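The table end, and how I got half of mine back

I promised back in February that I'd write about the far end of my kitchen table, and then I didn't, partly from shame and partly because the thing kept growing. So many of you wrote in about the drawer piece (115 replies, which for a newsletter this size is a small riot!) and so many of those replies drifted off drawers and onto tables that I figured it was time.

You know the end I mean. If your table is pushed up against a wall, the way mine is, there's the end where people eat and there's the end where things land. Mail, snacks, a bag you meant to take back out to the car. My grandmother in Sepúlveda had a sideboard for it. I have a table with a wall behind it, and the wall is what does the damage, if you ask me. Things can lean on a wall. Once one tall thing is leaning, a second thing can lean on that, and you've basically built a shelf without meaning to.

I'd been blaming the size of the kitchen for years. Then Itziar Escobar came over for coffee — she's the one who wrote the pantry column for us last fall — and she ate a cookie and looked at my pile for a while and asked which of those things I had touched since she was last here. I said the tote bag. She asked when she was last here. It had been over 30 days, and I was lying about the tote bag.

So we started there, with the touching. I didn't buy a single organizer, which, if you've read me for any length of time, you'll know was hard. I just sat down in the chair at that end with my coffee and picked things up one at a time and said out loud what each one was waiting for. I recommend the out loud part, even if the rest of your house thinks you've lost it. A snack bag is waiting to be eaten. A drink can is waiting for me to walk it to the refrigerator, a distance I can cover without putting on shoes. A pretty box is waiting for me to admit I kept it for the box.
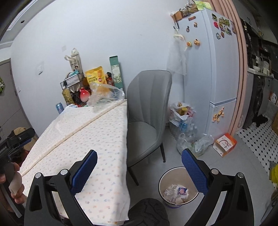
Boxes are my weak spot. I will keep any box with flowers on it, or gold on it, or a lid that closes with that little puff of air. Baltasar Cantero wrote in from Corkcombe to say he has a rule that a nice box has to be holding something within a week or it goes to the recycling, and I tried that and what I did was put smaller boxes in the boxes. So Baltasar, thank you, and I'm sorry. What works better for me is giving the box a job that already exists. The tea that used to slump around in its paper sleeves is in a box now. The takeout menus are in another. Two others went to my niece, who is seven and considers me a genius.

Now, the tablecloth. A lot of you asked about plastic over cloth, and opinions were strong. Araceli Peñalver thinks clear plastic over a good tablecloth is a crime and says so in capital letters. I'm going to stick up for it, at least at the messy end. I like a pale cloth with a small busy print, dots or flowers or both, and I'd like it to stay pale. Plastic on the pile end means a sticky can ring is one wipe. At the eating end I leave the cloth bare and just wash it more. You don't need to cover the whole table! Half is fine. If you're buying it off the roll, get a bit more than you think, let it lie flat for an evening before you trim it, and don't iron it, not even on low, not even with a towel in between. (Ask me about the towel.)

As for creases in the cloth itself, Marcelino Campos swears by hanging it over the shower rail while somebody takes a long hot shower. I've tried it and it takes out the small ones. The deep fold lines, the ones from sitting in the closet all winter, need a damp cloth and an iron and some patience, and frankly I often leave mine. Put a bowl on it. Who's looking?

The wire basket question. I got more mail about baskets than about anything else, so let me say what I think and you can all write in again. A wire basket on a table is good if you can see the bottom of it. Black wire, white wire, I don't care, you just need to see down through it. Mine had one clear container in it that I'd decided was the basket's permanent resident, and then other stuff got stacked near it because the basket was, in my head, full. It wasn't full. It had one thing in it. I took everything out, put back only what gets used at that table (napkins, the salt, the good scissors) and that's held up pretty well so far.

The other thing Itziar made me do was deal with the plastic bags. I had one bag hanging on the side of the refrigerator to hold bags, and that's a perfectly good system, my mother did it and yours probably did too. My trouble was that I'd stopped feeding it. The bags were coming in from the store and getting as far as the table. It's such a short walk! So now the rule is that whoever empties a bag hangs it up or stuffs it in with the rest, and when the bag of bags gets as fat as a pillow it goes to the drop-off at the store in Prernstead. The crumpled noisy ones with no handles go straight in the trash.

And have a trash can within reach of the table, please. I fought this for ages since I thought it looked bad. A small round white one, tucked near a chair, is something you stop noticing in two days, and wrappers and receipts go into it before they've had a chance to become part of the landscape. Anselmo Villalobos keeps his under the sink and told me very proudly that he walks every wrapper over there. Good for Anselmo. I've seen Anselmo's table.

A word about the top of the refrigerator while we're over there. It's tempting to clear the table by sending everything up. I did that the first evening and felt wonderful until I needed the colander. A woven basket up there is great for light things you want a few times a year, cookie cutters, party napkins, the birthday candles. I wouldn't put food up there, it's warm, and I wouldn't stack past where you can reach flat-footed. The magnets on the door I left entirely alone. I don't care how many there are, fridge magnets aren't clutter, they're family, and I'll be taking no letters on that.

What stayed on the table? More than you'd expect from someone writing a tidying item. I'm keeping one silly ornament at any given time, because a kitchen with nothing silly in it makes me nervous. I'm keeping the basket. I'm keeping one snack, and it has to be open, because an unopened bag can go live in the cabinet with its friends. The tote bag moved to the doorknob, where it gets in my way every time I leave the house, so I finally take it along.

It creeps back, of course. By the end of the second week there was a flyer from Trosura leaning against the wall, and I let it lean for three days to see what would happen, and by then it had company: a phone charger and a jar of something. I cleared it in less time than the coffee took to drip. I can do that now when it's three things. I couldn't do it when it was the whole end of the table and I needed a running start and a friend with a cookie.

For next time I'm collecting chairs. Specifically the chair at the messy end, the one that slowly turns into a coat rack, and whether you've found a way to stop it. I have a soft upholstered one with a rounded back and apparently it's the perfect shape for holding a cardigan. Send me what you've got, tell me if your fabric cleans up well and what you use on it, and if you'd like your name left out just say so at the top. The recipe Marcelino sent for the lemon thing is at the end of this issue, and yes, you can halve the sugar.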